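The trash test

My brother-in-law Evaristo sends me robot videos. He has done it for years, usually late at night, usually with no message attached. Last November it was a thing from a company called Onedeo that was going to do your dishes. I asked him what it did with the roasting pan and he never wrote back.

I clean apartments for a living, or I did until my knees objected, and now I do the scheduling for people who clean apartments. So I watch these clips differently than he does. He sees two arms folding a towel. I see a towel that was already laid flat, on a table at the right height, by somebody who is going to be paid either way.

My own test is the trash. Forget cooking dinner. Take the bag out of a small bin that's too full, tie it, get it to the door, put a new bag in. One of our cleaners, Haiyan Dai, can do it in 45 seconds while talking on the phone to her mother. I've been told by a man at a trade show that this is "basically solved." He had a bin on his stand. It held two balls of clean paper.

Real bins are packed up past where they should be, tissue on top, cardboard jammed in upright because whoever threw it away couldn't be bothered to fold it. The bag is thin. Pull it by one side and it stretches, pull too fast and it splits, and if you don't press the pile down first you'll be picking tissues off the floor.

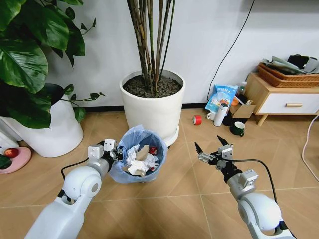
Then there's where people keep the thing. Next to the plants, very often, with vines trailing over and mugs parked on the floor and cables running down the wall. A person steps around all that without thinking. I'd like to see a machine lift a full bag straight up beside somebody's favorite pothos and leave every leaf on.

And the new bag! You have to find the open end, which half the time I can't do without licking my fingers, shake it out and fold it over the rim so it stays put. A two-fingered gripper doesn't sound like enough to me. Jianguo Dong, who fixes our vacuums and is more generous about these things than I am, thinks the grip will come along fine and the judgment will be the slow part. Is the apple on the plate garbage or somebody's lunch? Does the flattened box go out too? Haiyan would ask, or she'd know the client.

I'm not against any of it. If one of these could do a client's bins on a bad-knee day — every bin, in the apartment as it stands — I'd pay for it out of my own pocket. Evaristo says two years. He said two years when we were still living on Bidport, and we've moved since then.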